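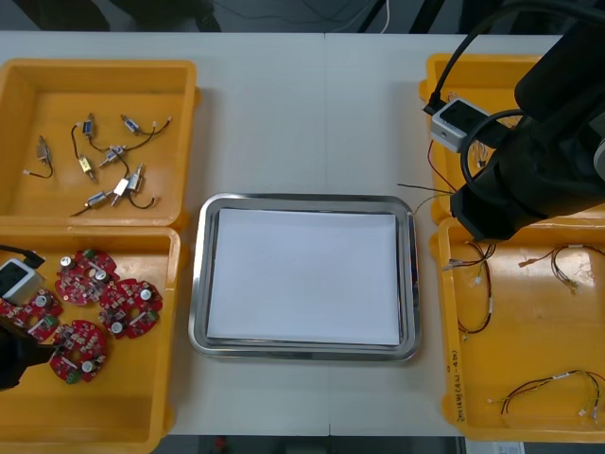 Two-arm kitting bench: valves and round boards on the left, wire harnesses on the right, paper-lined tray in the middle.

plutero-kitting, README
Last updated 2021-09-06

Hello! These are the recordings from my gripper comparison on the Plutero bench. I wanted to know which fingers cope best with small, awkward, wiry parts, and I couldn't find any data that had enough cable in it, so I made my own (it took most of the summer).

What's in it
There are 3,133 episodes, split between two sets of fingers. The Farnov ones are stiff and narrow, the Benavides ones are softer and a good bit wider. Each episode is one part going from a bin to the tray. You get the fixed bench camera, both arm cameras, joint positions and gripper opening, all on the same clock.

The parts
Solenoid valves with their leads still on, red circular circuit boards, and harnesses of twisted wire with little white connectors. The harnesses are the horrible ones. They sag, they swing, and they love to hook themselves over the rim of the tray on the way in!

What I found
Farnov wins on valves, easily. For boards I'd go with Benavides, as the narrow fingers kept tipping them. On harnesses I really can't pick a favourite – both were fine if the grasp was near the middle and both were hopeless out at the connector.

Known problems
161 episodes have a dropped frame or two from the right arm camera. They're listed in bad_frames.txt and I've left them in, so skip them if you're fussy. The steel rim of the tray throws reflections, which upset my depth estimates. The paper helps with the tray floor but does nothing for the edge.

Getting started
Unzip, point the Birkonel loader at the top folder and run check.py first. It wants 4 GB of memory free. If you only want a quick look, the "small" split has 2,000 episodes and none of the bad ones.

Still to do: retake the harness runs with longer fingers, probably in January.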